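Home News Reviews Labs Jobs Contact

Estum lab pits two wrist cameras and two grippers against a server board
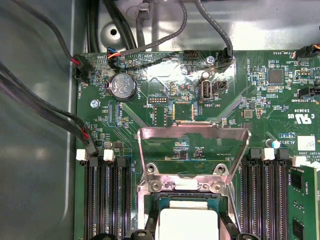
Estum has finished the first round of its gripper and camera comparison, and the short version is that the cheaper gripper won and neither camera did as well as the shop had hoped. The job is server rework. Pull a fan plug, seat a fan plug, lift a memory module, put it back. A year ago the company tried the same jobs on a bare board clamped flat to a bench and got numbers everyone liked, then couldn't repeat them once the board went into a chassis. So this round was done in the chassis, cables and all. The plug at FAN_HDD1, on the left edge of the board, became the standard target for the first set of runs, partly for its red and black wires, which the vision software picks out well against the green. The coin-cell battery in its round black holder was used as the reference point for lining up the arm.

Two grippers were on test. One is the Horitz parallel jaw, a two-finger electric unit with swappable tips. The other is from Rusu, three fingers, softer pads, costs a good deal more. Both went on the same arm, same controller, same mounting plate. Estum wouldn't say which arm, only that it has been on the floor a while and its quirks are well known.

Each gripper got 500 attempts at the fan plug. Horitz seated or pulled it cleanly 99 percent of the time in the final batch, after the tips were changed. With the stock tips it was a good bit worse and the team quit counting early. Stock tips are too wide. They hit whatever is next to the plug before they close on it. The narrow ones were cut in house from a drawing Horitz sends out on request, and anybody buying this gripper for board work should ask for the drawing the same day they order.

Rusu had the better grip and the worse reach. Three fingers need room on three sides and there just isn't any, not in a chassis. On open parts it was lovely. On a plug near the side wall it had to come in tilted, and a tilted pull bends things. It did better with memory modules, where the soft pads can take the module by its face and the force reading was steadier than with the hard jaws. Latches were a mess for both. Neither one opens a slot latch reliably and the team ended up doing latches with a separate poker tool held in the Horitz jaws. Slow but it works.

One rule held for every run: nothing goes near the open socket without its cover on. Any planned path that crossed the socket below a set height was thrown out by the controller before the arm moved. That cost some time per run and there were grumbles about it. The rule stays for round two.

Now the cameras. Both are small color units that mount at the wrist and look down past the fingers. The first is the Otow, a fixed focus model. The second is an older camera Estum already had on the shelf, with autofocus, no longer sold. The plan was to run both with the lab's ceiling lights only, because that is what customers have.

Glare was the problem from the start. Boards are shiny, solder is shiny, sheet metal is shiny, and a camera that rides along with the arm gets a different bright patch at every position. The Otow holds its exposure steady, so the bright patch stays a bright patch and the rest of the board is readable. The old one keeps adjusting. Arm moves, picture goes dark, picture comes back, and the software loses the plug in the meantime. Locking the exposure helped. It still hunted for focus any time a raised part slid under the lens, the socket load plate being the worst offender.

On reading the printed labels the two came out closer than expected. Big lettering was fine on either one. Small print near tall parts was hit or miss, and labels printed sideways tripped up the text reader until somebody noticed that rotation was turned off in the settings. An afternoon went into that. With rotation on, the Otow read the connector names well enough to find its way from one to the next without a stored map, which wasn't part of the plan and will probably get a test of its own.

A ring light was tried for one evening session and taken off agian. It killed the shadows but put a ring-shaped reflection in the middle of everything flat. A light off to one side, low, did more good. Estum plans to add one as a fixed part of the cell.

Cables are the other headache, and the one with no fix yet. A loose cable doesn't sit in the same place two times running. The arm brushes it, it shifts, and now the next approach is wrong. The current workaround is to take a fresh picture before every single move. It adds 4 seconds each time. Over a full shift that adds up, and the production side has already said they won't accept it as is. Options being kicked around: a second camera on a post looking in from the side, or a small wire hook on the outside of one Horitz finger to hold cables out of the way. The hook is cheap. It'll be tried first.

On the controller, not much to report. The stock one handled both grippers with no trouble once the right driver was loaded. Rusu's driver is newer and dropped its connection twice in the long run, both times after lunch, both times fixed by a restart. Logs have gone to Rusu. No answer at press time. The Horitz unit talks over plain digital signals plus one force channel and never dropped at all, though the force channel is noisy at the low end and needs filtering before you can trust it for anything as light as a fan plug.

Wear is still an open question. The in-house tips show rounding at the corners after the full set and will need replacing on some kind of schedule. Rusu's pads looked fine but picked up dust and got slick, wiping them with alcohol brought the grip back. How often that would have to be done on a real line isn't known yet.

Price came up a lot. The Horitz plus custom tips plus the Otow comes in under $3,000, arm not included, and that's the setup Estum is leaning toward for the pilot cell. The Rusu isn't out of the running. If the work turns out to be mostly memory swaps then the soft pads may earn their money, and the team has asked for a longer loan to find out. A tool changer that carries both was mentioned but it adds weight at the wrist, and the arm is near it's limit already with a camera and a cable bundle hanging off it.

Round two starts in February. Same chassis, side light in place, hook on the finger, and a second board model mixed in so the software can't lean on one layout. The fan plugs stay on the list. The small multi-color connectors get added, which everyone expects to go badly, since the wires are thin and the housing gives the jaws almost nothing to hold. Screws are out for now. There was talk of a driver bit but that's a different tool and a different budget.

Estum says it will post the run logs for both grippers once they're cleaned up, along with the tip drawing if Horitz agrees. The old autofocus camera goes back on the shelf.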